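Naylor Turns Out for Its Town Count

Naylor has a new number to brag about. The town clerk's office finished its local count in June, and the population now stands at 2,198. For a place that spent years watching families move down the valley to Trumum, that's wonderful news!

Most of the growth is on the east side, where old orchard land along Nerer Creek was opened up for houses. The town now has 690 occupied homes, and the streets out there finally have names and sidewalks. 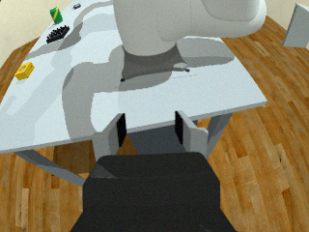 Alfie Blackburn said he could remember when you could walk the whole creek road and meet one dog, and that he likes it a lot better with kids on bikes.

The school is feeling it too. Kindergarten has 22 children signed up for fall, enough to bring back the second morning class (parents have been asking for that one for ages).

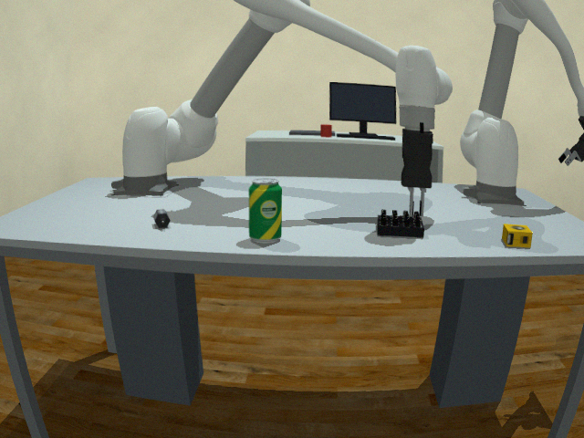

What's in a name

The count has also stirred up fresh interest in how the town began. Naylor grew up beside a ferry landing, and its first post office shared a building with the feed store. The old Zolivard road, which ran from the landing up to the county seat, is still there under Main Street.
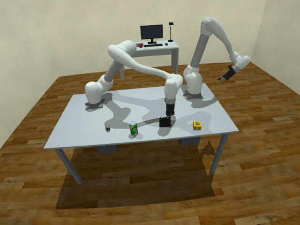

Naylor news, June

The library has put out the early town maps for anyone who wants a look, and they're a treat. One of them shows almost 60 building lots on the far bank that were drawn up and never sold. You can still pick out the corner stones 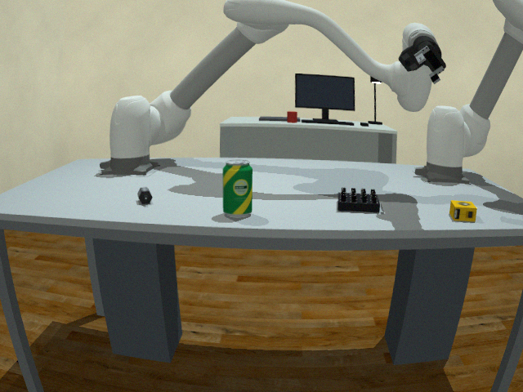
if you cross the footbridge and follow the fence line north. The maps are out until 5 p.m. at the front desk.

Recent items
Nerer Creek footbridge gets new railings
Trumum and Naylor to share a school bus route
Zolivard road marker back in place
Summer hours at the library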